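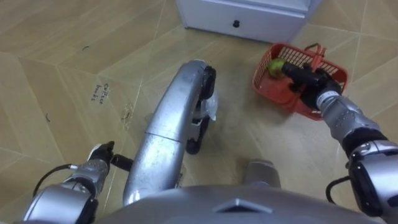 How to Find Out Whether a Robot Can Tidy Your Floor

Start with one ball and one basket. People who get a Draltar on loan tend to begin with the whole playroom, and then they write to us.

What you need: a green ball about the size of a tennis ball, a red basket with a handle, a clear patch of floor and a free afternoon. Strong colors help the robot tell the job from the furniture.

1. Put the basket on the floor near a cabinet or wall. Out in the open, every task looks easy.

2. Set the ball within reach of one arm. Leave the other arm without a job for now. Two-handed work is a later page, and a longer one.

3. Run the pick-up routine at the slow setting. Get yourself a coffee. You have time.

4. Watch the basket more than the ball. Closing fingers on something round is mostly solved. Getting a hand past a rim and a handle, then letting go, is where the afternoon goes.

5. Write down every try, including the ones you had to rescue. A rescue counts as a miss, however small your nudge was.

6. Move the basket a foot and start over. A robot that only knows one spot has learned the spot.

We logged 534 tries over 21 sessions in October. By the end the ball went in often enough that we stopped cheering, and a toddler would still have beaten it on speed, though the toddler would have taken the ball out again.

So, can it do chores yet? It can do this one, with you in the room. Socks are covered on the next page. Bring more coffee.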